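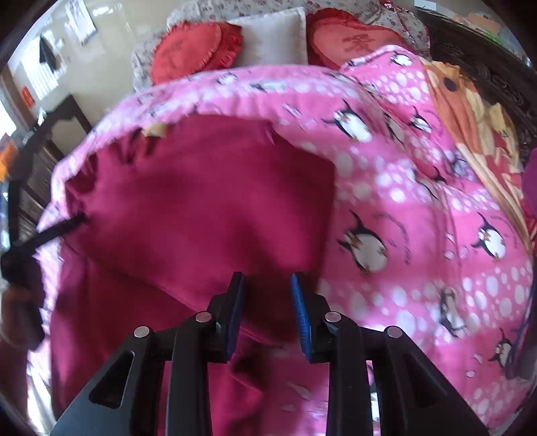

*Bedding before sorting, with a magenta panel at the front.*

# Preparing Household Textiles for Seasonal Storage

This guide is issued by the Marsden Household Advice Service for residents who store winter bedding and clothing between seasons. It covers sorting, washing, folding and packing. Residents of the Iltlow apartments should also read the storage locker rules posted in each lobby.

## 1. Sort by fabric

Empty the closet or chest completely. Place fleece, cotton, wool and down in separate piles, and set aside anything that needs mending. Items that have not been used for two winters may be donated at the Marsden office during opening hours.

## 2. Wash and dry

Read the care label on every item before washing. Where the label is missing or faded, use cold water and a gentle cycle.

- Close all zippers and turn fleece inside out.
- Do not use fabric softener on fleece.
- Wash dark red and other strong colors apart from light bedding.
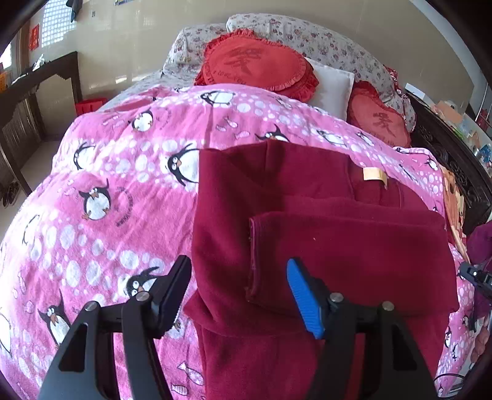

Dry each item fully before it is folded. Thick seams, cuffs and pockets hold moisture longer than flat cloth — check them by hand. Comforters should be left on a rack overnight even when they come out of the dryer feeling dry.

## 3. Fold

Work on a bed or a large table.

1. Lay the garment face down and smooth it from the center outward.
2. Fold both sleeves across the back.
3. Bring each side in to the middle.
4. Fold the bottom edge up to the collar, then fold once more if the box is shallow.
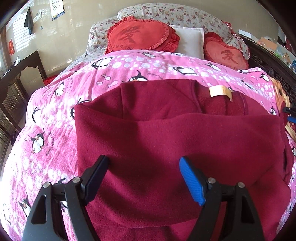 *Maroon fleece, partly folded, with the care label showing near the top.*

Quilt covers are folded in half lengthwise, then in half again, and rolled loosely from the closed end. Tight rolling leaves creases that are difficult to remove.

## 4. Pack and label

Use a lidded box no more than 18 inches deep. Place heavy items at the bottom and fleece at the top. The Bolteo lockers at Iltlow accept two boxes of this depth, one above the other. Write the contents and the owner's apartment number on the short side of the box.

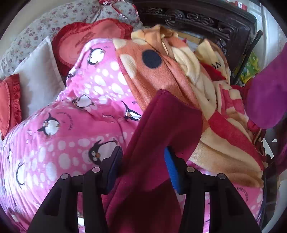 Page last changed: 4th October

## 5. Check during storage

Open each box once in January. Refold the contents along different lines and replace any cedar blocks that have lost their scent. If there is a musty smell, wash the whole box of items again and wipe the inside of the box with white vinegar. Leave the lid off until the box is dry.

Damp or damaged lockers should be reported to the Marsden office in writing, with the locker number.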